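Plandunthorpe Desk Things: README

Welcome! This is the stationery part of the Plandunthorpe household collection, a set of 882 pictures of pens, markers, paper and booklets being picked up, put down and sorted on a light green surface. If you like pens as much as we do, you're in for a treat.

What's in it

There are 18 folders, one per tidy-up. Each one has the pictures and a short text file listing what was out at the time. Regula Eder wrote the lists and Shewit Yimer checked the spelling (any "grey" you find as "gray" is ours to fix, so please tell us).

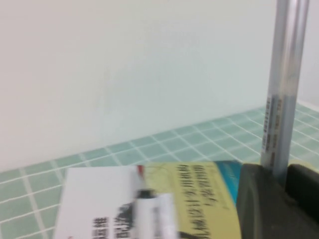

Pens are the stars of the collection, and slim ones are my favourites by a mile. We kept plenty of views where the pen stands upright, because the shape changes so much from when it's lying down. The silvery rod with the narrow white label around it is a good place to start: the print on the label is too blurry to read, so please don't try to transcribe it. Put "label, unreadable" in the notes column and move on. The pale yellow sheet or booklet near it goes under "paper", whichever you think it is.

Names we use

pen: anything slim you write with
marker: fatter, usually with a coloured cap
paper: sheets, booklets, cards
flat thing: boards, trays, and whatever we couldn't agree on 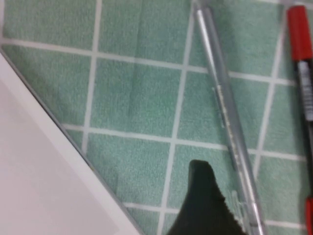
That last name started as a joke between Yu-ting Lam and me, but it has been so handy that it stayed. Use it freely! A wrong guess is much harder to find later.

Known problems

Folder 3 has almost no markers in it. The list for folder 2 calls the green surface a "mat" in one line and "tiles" in the next; both mean the background, and neither needs a tag.

Changes

15 December 2022: pen and marker split into separate names. Thanks to Rafail Kouris for going back through the old lists.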